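22 April 2020
By Kendra Lavoie

Review: Skurnard Astura cube shelving, white, assembled and loaded

The Astura is the mid-price line in Skurnard's storage range, sitting above the Tefera, which has cardboard backs and no adjustable boards. Both are sold flat-packed. I bought the Astura at full price from the Haremmont store and have had it up long enough to form a view on the panels, the hardware, the assembly, and how the boards behave under load. The finish has also had time to pick up some marks.

The panels are particleboard with a white melamine face. Cut edges are banded on the front and on the exposed sides. The rear edges are bare, so a unit used as a room divider will show raw board on one side unless you order the finishing strip. The banding on my panels was applied straight and trimmed flush, with one exception on a lower divider, where it stood proud enough to catch a fingernail. A few strokes with a fine file fixed it.

Packaging was adequate. Corners were protected with folded card, and foam sheet separated the panels. One board had a dent in its back edge on arrival. I turned it to the wall and kept it. Skurnard's phone line offered a replacement without asking for a photo, but quoted delivery in May, and I did not want the unit standing open until then.

Hardware and drilling

The main joints use cam locks and wooden dowels. The adjustable boards sit on steel shelf pins. Holes are clean, with no lifting of the surface at the rim, and the depth is consistent. I ran a gauge into every hole on two of the side panels and found no shallow ones. This matters more than it sounds. A shallow hole leaves the pin standing out too far, the board rides up on one corner, and the owner spends an evening shimming something that should have been right at the factory.

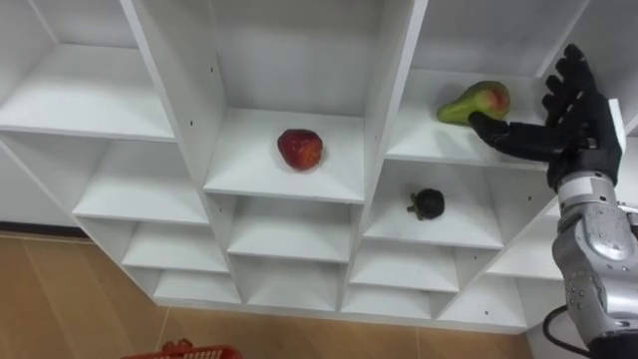

Fruit on the shelves, with the small dark holes showing in the dividers.

The holes are not capped. Skurnard sells white plastic plugs as an accessory, and on a white unit the difference is noticeable at close range. I would rather have had the plugs in the box. The holes also collect dust, which a vacuum brush will not lift out. A dry cotton swab will.

The shelf pins fit tightly. Two needed a tap with a rubber mallet. None has worked loose, including under the boards I have taken out and put back several times. The cams are zinc and lock with a definite stop. Do not use a powered driver on them. The slot is shallow and the bit will ride out and mark the panel.

Assembly

The manual is a folded sheet with drawings and no text. The drawings are good up to the point where the dividers are joined to the base, where the orientation of the panels is shown from the rear without any indication that the view has changed. I built the first section backward because of this and had to undo 26 cams. Mark the front edge of each panel with a piece of masking tape before starting, and the problem goes away.

The sheet calls for two people and it should be taken at its word. Panels can be laid out and doweled alone. Raising the assembled grid cannot be done alone without racking the joints. My neighbor Radomír Kolář took the other end, and we had it upright and against the wall in a few minutes. Before that I had spent most of an afternoon on the floor.

Tools needed beyond what is supplied: a number 2 Phillips screwdriver, a mallet, a level, and a drill for the wall brackets. The supplied hex key is too short to get decent torque and I stopped using it after the first panel.

Fix the unit to the wall. The brackets are in the box and the screws are not, which is correct practice given that wall types differ. On plaster I used toggle anchors. With the brackets in, the unit does not move when pushed at the top. Without them it rocked slightly on an old floor that is out of level, and the feet have no adjustment. I leveled mine with plastic wedges trimmed to the line of the base.

Load

Skurnard does not print a load rating on the box for individual boards, and the product sheet only says "household use." I tested my own. A single board was loaded with 44 pounds of hardcover books, spread evenly, and left for a week. A straightedge laid along the front showed a slight bow. The bow went away after unloading. I then loaded a second board with 100 pounds of bagged sand, which is well past anything sensible. It did not fail, but it took a permanent set and I have moved it to the bottom, where the floor of the unit supports it. 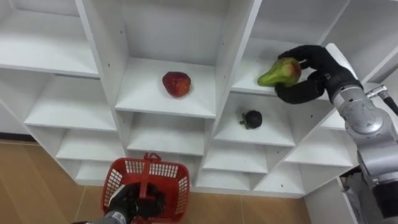 Point loads are a different matter. A cast-iron pan left on its edge put a visible crease in the melamine. Anything heavy with a small footprint should go on a mat or a board. Ordinary household items will leave no mark at all, and for books, linens, and dry goods I have no reservations.

The joints between dividers and horizontal panels carried the tests without opening up. I checked them before and after with a feeler gauge. The one joint that showed a gap was the one with the proud banding, and the gap was there from the start.

Finish

The surface is matte, with a very fine texture. It does not reflect lamps, and in a small room that makes a large white object easier to live with. The drawback is that it holds graphite and rubber marks. A pencil line wiped off with a damp cloth and a drop of dish soap. A black scuff from a shoe needed a melamine sponge, which left the spot a little shinier than its surroundings.

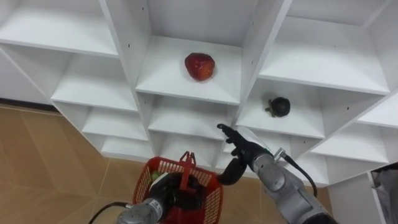 Looking down on the unit, with the tan tile-pattern floor along the base.

I tested stains on an offcut from the dented board's packing piece, which has the same facing. Coffee, tomato paste, beet juice, and turmeric in oil were each left overnight. The first three came off completely. The turmeric left a pale yellow ring that faded but is still there. In a kitchen or pantry I would line any board used for spices. Standing water is the real risk. Faces shed it, but the bare rear edges will take it up and swell, and no amount of drying brings particleboard back. I sealed those edges with two coats of clear varnish before the unit went against the wall. It took little time and should have been done at the factory.

There was a smell for the first days. It was mild and went with the windows open. The panels are labeled as meeting the usual emission limits, which I have no means of checking.

Layout and use

The cubbies are a practical size. Magazine files fit with clearance above. Full-size record sleeves fit with just enough room for fingers. The adjustable boards can be moved in small steps, but only within each cubby, so you cannot combine two cubbies into one tall space without removing a structural panel. Do not do that.

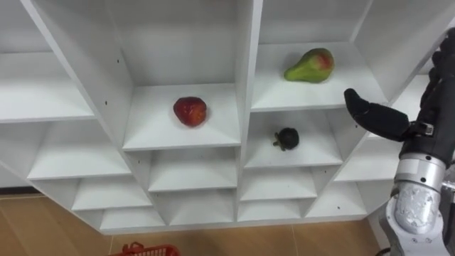 Open cubbies on both sides of the thick central divider.

Skurnard sells drawers and doors for the range. Ieva Mets, who runs the parts counter in Haremmont, told me the door hinges use the existing pin holes, so nothing has to be drilled. I have not fitted any and cannot comment on alignment. The drawers I tried in the store ran on plain plastic guides and felt cheap for what they cost.

Compared with the Tefera, the Astura has thicker dividers, better hardware, and real backs. The Tefera is lighter and can be carried by one person, which may matter to renters. I owned one for several years and its back panel pulled out of the groove twice.

Good points: accurate drilling, solid cams, tight pins, even finish, boards that recover from a normal load.

Bad points: one misleading drawing, no hole plugs, bare rear edges, no leveling feet, hex key too short.

Recommended for dry rooms, with the rear edges sealed and the brackets used. For a basement or laundry room, buy metal.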